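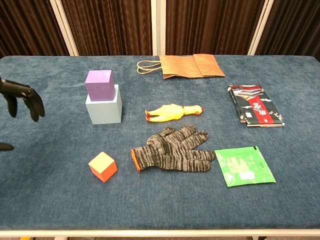 Wednesday, evening

I wanted to write in this diary every day in March, and already I have missed 6 days. So today I write a little more.

The cubes are out on the blue table again. The purple one stands on the light blue one, and the orange one is alone in front. My nephew left the brown paper bag there too, lying on its side, and I did not put it away. When I was a boy we had such cubes from wood, and my father painted them himself on the roof. I remember the smell of the paint better than the colors.

Raed Karaki called after lunch. He asks if I will come to Rarton for the weekend. The ticket is 200 for both ways, and I told him I must think. He laughed, because I say this every time. He also said that Fouad Mahasneh has finally sold the shop in Salameh and is now sleeping until ten in the morning. I am happy for him, and a little jealous.

I tried to put the orange cube on top of the purple one, to make a tower of three. It is the smallest, so it should go up there. But then I liked it more on its own, with a corner to the front, and I put it back.

The blue cloth needs a brush. I will do it tomorrow before breakfast, and I will fold the bag and put it in the drawer with the others. Also I must call the bank, and buy onions.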